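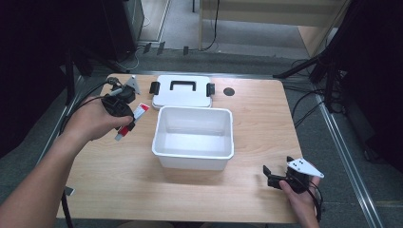
Home Storage Basics, Session 4: The Small Tube Problem
Notes by Marlene Arsenault, Bekent Evening Classes

Welcome back, everybody, and thanks for hauling your drawers in (yes, whole drawers, I saw one come up the stairs on Wednesday and I was delighted). Last session was paper. This one is the squishy stuff: ointments, glues, hand creams, the tube of something that lives in the kitchen and has never once been seen by the person looking for it.

I did my own house before writing these notes, to be fair to you all. I found 41 tubes. I live with one other adult and a cat! Nine of them were lip balm, and I would have sworn in court that I owned two.

What to bring to the table

One box with a lid. It should be plain inside, with no dividers and no little molded compartments. I like white or clear, and I like a lid that latches, but a shoebox will get you through the evening. Bring a damp cloth, a pencil, and your Listum sheet from session 2 (if you lost it there's a stack by the door, take two). Leave the label maker at home for now. I know, I know. We'll get there.

Setting up

Take the lid all the way off and set it behind the box, at the far side of the table. I used to prop mine against the side and it slid down on my hand every third tube, and I put up with this for years before a student, Nizar Awad, reached over and moved it to the back. He was right and I've told him so.

Then clear the table in front of you. Mugs, phones, and mail go on the chair. The pile of tubes goes on the floor next to you in whatever it came in, a bag or a drawer or your hat. You want bare tabletop where you're working, and a pale one is nice for this if you have the choice, as small dark caps show up on it right away. On a busy tablecloth I lose things the size of my thumb. 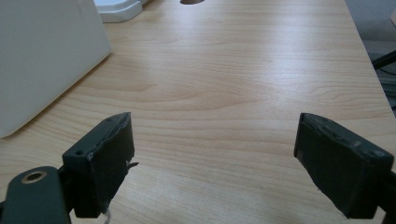 One at a time, really

Pick up one tube. Only one! Everybody wants to grab a handful, and then you're reading the back of one while three others roll off. Hold it, read it, decide, put it down, go again. It feels slow for five minutes and then you find a rhythm and start chatting to your neighbor, and that's when it gets done.

Things to look at on each tube:

The date. On squeeze tubes it's very often stamped into the crimp, the flat end, and it can be nearly invisible. Tip it toward the light. If you can't find one there, try the back, then the cap end.

The cap. Does it come off? Does it go back on? A glue tube with a cap that's welded shut is a pebble. Let it go.

How much is left. Press gently near the middle. If you have to roll it up like a rug to get anything, use it up this week or say goodbye.

What it's for. If you can't say in a few words, write the name on your sheet with a question mark and set it aside. We'll do the question marks together at the end.

Medicines that are out of date don't go in the sink or the toilet, please. Ask your pharmacist about take-back.
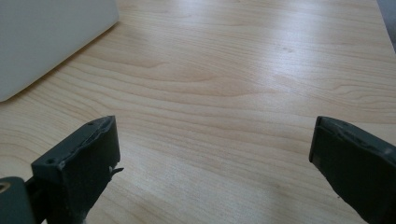 Fig. 3. Pale wood, with space to work in.

Keeping glue and ointment apart

This is my one strict rule and I'm not sorry. They come in the same size of tube, often in the same colors, and late at night with a sore finger you are not going to read the small print. So skin things get their own box, and glue goes with the tools or the craft supplies, in another room if you can manage it. If you only have one box, it belongs to the skin things, and the glue can go in a jam jar in the garage.

Color won't save you either. Red and white is everywhere. Read the words.
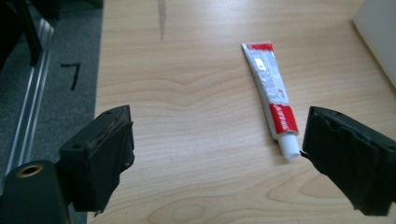
Fig. 4. A small squeeze tube, white with red bands. There is fine print on the middle of the body.

Packing the box

Big or heavy tubes first, along one side. Smaller ones next, all with the caps pointing the same way. Don't fill it to the top or you'll be sitting on the lid by spring. Latch it, and write the month on a bit of tape (mine says September).

For next time

Do one more drawer at home and fill in the sheet, front only. Session 5 is batteries and chargers, room 86, same hour, and bring a bag you don't mind getting dusty.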